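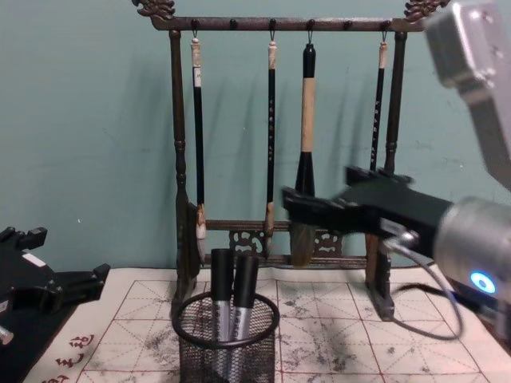
## Gripper comparison: first week

We started comparing the Viltus and Filadon grippers on Monday. The job is taking calligraphy brushes off a hanging rack and putting them back, with the same Druvau controller each time. Each gripper gets 200 tries.

So far Viltus has made 56 good picks in its first 50-minute block and a bit over. Filadon starts next week.

The thick brush is the hard one. It hangs between thinner ones, so the fingers have to come in level from the side and close on the handle without knocking its neighbors. We slowed the last part of the approach and will keep that speed for both grippers.

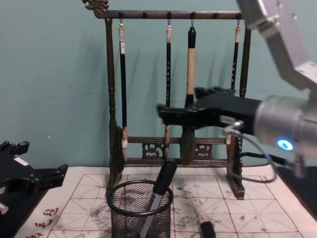
## Next up

Camera mounts for Tu, in June.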